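Häufige Fragen zum Nokholm-Tischset

Stand: 28. Februar 2020

Was ist das Nokholm-Set überhaupt?
Ein Übungspaket für Roboterarme, mit dem man das Greifen und Umstellen von Alltagsgeschirr trainiert. Zum Paket gehören Schalen und Becher in kräftigen Farben, ein Tischtuch und unsere Software Vuvero mit mehr als 505 fertigen Aufgaben. Wir haben selbst viel zu viele Abende damit verbracht und finden es immer noch großartig!

Brauche ich dafür einen bestimmten Arm?
Nein. Vuvero spricht mit den meisten gängigen Armen, solange ein Greifer dran ist und die Steuerung von außen Befehle annimmt. Schreibt uns vor der Bestellung kurz das Modell, Rima Ghanem schaut dann in die Liste und meldet sich.

Warum so bunt?
Weil man Aufgaben damit wunderbar einfach formulieren kann: »Gelber Becher in die grüne Schale«, fertig. Und weil die Kamera die Teile auf dem dunklen Tuch gut auseinanderhält (meistens jedenfalls, bei zwei ähnlichen Blautönen wird es spannend).

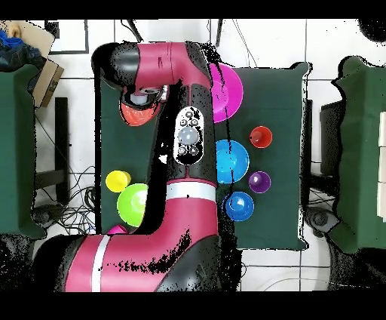
Der Arm mit einem orangeroten Becher am Greifer, vorn links die hellgrüne Schale.

Muss das Tuch glatt liegen?
Kleine Falten stören nicht. Nur unter den Bechern sollte nichts Dickes liegen, sonst kippen sie beim Abstellen.

Wie lange dauert der Aufbau?
Mit etwas Übung 10 Minuten, beim ersten Mal plant lieber einen ruhigen Nachmittag ein. Die Kalibrierung der Kamera ist der zähe Teil, danach macht es richtig Spaß.

Kann ich eigenes Geschirr verwenden?
Unbedingt! Neue Teile werden in Vuvero unter »Objekte« angelegt. Durchsichtige Gläser klappen leider noch nicht zuverlässig, Omar Shboul arbeitet daran.

Kann ich das Set erst mal ausleihen?
Ja, für zwei Wochen, Rückversand inklusive. Im Februar waren beide Leihsets durchgehend unterwegs, also bitte früh anfragen.

Mein Arm fährt am Becher vorbei, was nun?
Erst die Kamerahöhe prüfen, dann neu kalibrieren. Hilft das nicht, schickt das Protokoll an Hala Qaisi im Support.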